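Print | E-mail

4.2 Attendance and the Refreshment Question

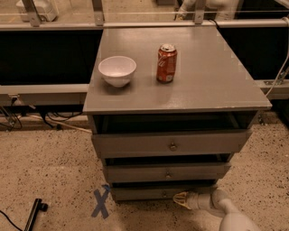 Of the 242 adults who signed up for the Plotetum marriage course across 11 congregations, most came to the first Friday session, and a good many found other plans by the third. Course leaders blamed the curriculum, the weather and, in one written reply of great length, television. Our coding of the exit forms points to something smaller. Groups that met in a member's home kept their couples longer than groups that met in a church hall, even when both used the same workbook and the same leader. Hospitality in these homes was seldom lavish. A bowl and a can of soda on top of a gray cabinet (Figure 3) would have met the standard in several of them, and no form complained of it. Hall groups, by contrast, wrote at length about the coffee.

Figure 3. A small surface with a bowl and a soda can.

Tsakiris and Colombo, in their earlier work on the Werbridge parishes, argued that people stay in a course when someone would notice them leaving. We have tried to disprove this and have mostly failed. In the Vumside sample, leaders who telephoned absent couples within the week got them back more often than leaders who mailed the approved letter, a document of 1,491 words that we suspect few recipients finished. One leader confessed that he had not finished it himself.

Session length mattered less than we had hoped, given the trouble we took to measure it. Meetings planned for 60 minutes ran over in every congregation, and the closing prayer was the usual culprit. Couples did not seem to mind. The parking attendants were not surveyed.

Print | E-mail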